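Am 18. März 2019 schrieb Oka-Vertrieb:
> Der Lennox-Handgreifer kostet im Paar 300 Euro Leihgebühr, Ersatzpolster kommen im 4er-Satz.

Liebe Liste,

herzlichen Dank für die Auskunft -- wir haben uns sehr darüber gefreut! Am Tablett gefällt uns das Paar wirklich gut, nur bei den Gummipolstern würde ich den Satz gleich mitbestellen.
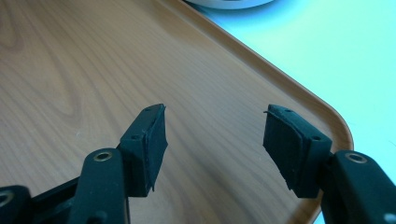
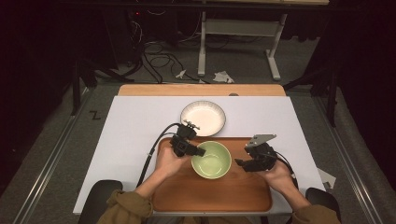
Erst die Backen über dem Tablett, dann beide Greifer an der grünen Schale

Gilt der Preis auch noch im Mai?

Herzliche Grüße aus Ulbridge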